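Pre-Match Ground Check: Hitcombe Youth Tournament
Home club copy, with comments from the January inspection

Use this list before the first kickoff of each tournament day. It covers both grass fields, the artificial field, the changing rooms and the spectator areas. Mark each line OK, FIX or CLOSED. A field with any line marked CLOSED is not used until it has been looked at again by the match referee.

The first walk starts at 7:30 a.m. Allow 48 minutes for the full route.

1. Playing surface

Holes, divots and ruts filled and stamped flat. FIX
Comment: The goalmouth at the road end of Field 1 is worn again. Sand and topsoil mix is in the shed. Fill it the evening before, so it has time to settle.

No standing water. OK
Comment: The corner by the drain was soft underfoot. Ball roll test passed in both directions.

No frozen ground. OK
Comment: Press with a boot heel in the shaded half, not just the sunny side. If the heel leaves no mark, call the referee before the teams arrive.

No glass, stones, cans or dog mess. OK
Comment: Two bottle tops picked up behind the touchline on Field 2.

Artificial field: seams flat, no lifted edges. FIX
Comment: One seam near the penalty spot is lifting. It was glued last season and has come up a little further along. Vesadel fitted the carpet and have been asked to come back. Until then, check it between matches as well as in the morning.

2. Goals

Every goal anchored or weighted. FIX
Comment: The portable goal on the warm-up area was one weight short. It was laid face down and locked to the fence until a spare was found. Do not stand it up for a quick shooting drill.

Crossbar and posts free of cracks and sharp edges. OK

Net clips all present, no metal hooks. OK
Comment: Plastic clips only. A few old hooks turned up in the Skesta box and have been thrown out.

Nets pegged at the back, no loops at ankle height. FIX
Comment: Field 2, left side. Re-pegged during the walk.

Spare goals chained when not in use. OK

3. Lines, flags and run-off

Lines visible from the halfway line. OK
Comment: Penalty area on Field 1 will need remarking before the knockout round.

Corner flags at least five feet high with blunt tops. OK

Run-off clear of bags, benches and bikes. FIX
Comment: Dugout benches on Field 2 had been pushed forward. They go behind the painted marks on the concrete. Coaches move them during games, so the fourth official should look at halftime.

Perimeter rail secure. OK
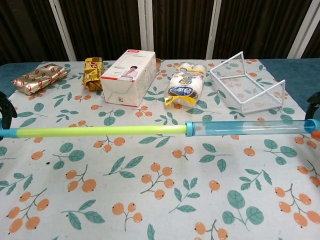 Who decides whether a field is safe to play on if the home club and the referee disagree?

The referee has the final word once he or she has arrived at the ground. Before that, the home club can close a field on its own, and a closed field stays closed until the referee has walked it.

4. Changing rooms

Floors dry and swept. OK
Comment: Sweep again after each pair of teams. Mud from studs on the tile is the main slip risk in the building.

Showers running at a safe temperature. FIX
Comment: Away room was too hot at the far shower head. Valve turned down and retested. Test every head by hand, one at a time.

Benches and pegs firm. OK

Doors open outward and are not locked from inside. OK

Referee room has its own key and is left locked during matches. OK

5. First aid and emergency access

First aid kit at each field, sealed and in date. FIX
Comment: Field 2 kit had no instant cold packs. Restocked from the main cupboard. Please write down what you take.

Defibrillator light showing green. OK
Comment: It is on the outside wall by the main entrance. Pads checked.

Stretcher reachable without moving anything. FIX
Comment: Ball bags were stacked in front of it.

Gate for ambulance unlocked, with nobody parked across it. OK
Comment: The gate is off the lane, behind the Mwakalinga Stand. Cones out by 8 a.m.

Head injury cards handed to every team manager. OK

6. Spectators

Stand steps, handrails and seats checked. FIX
Comment: 67 seats are taped off in the Mwakalinga Stand, all in the back rows, where bolts have rusted. The tape was loose in places and has been replaced. Stewards should not let families sit there even when the stand is busy.

Exits clear and signs lit. OK

Stewards briefed on numbers. OK
Comment: The ground can hold up to 3000 for the final. Group matches draw far fewer, but the same exits must be open.

Rope line along the artificial field in place. OK

7. Weather during play

Lightning plan known to all field marshals. OK
Comment: Teams go to the changing rooms, not the dugouts. Play restarts only when the referee says so.

Water at each bench. OK

Floodlights tested for evening matches. FIX
Comment: One lamp on the pole nearest the clubhouse is slow to warm up. Switch on well before the last match of the afternoon.

Still open after this inspection

Seam on the artificial field.
Rusted seat bolts, Mwakalinga Stand.
Slow floodlight lamp.
Spare weights for the portable goals.

Return the signed list to the tournament office before the first teams warm up. Keep a copy in the folder by the radio chargers.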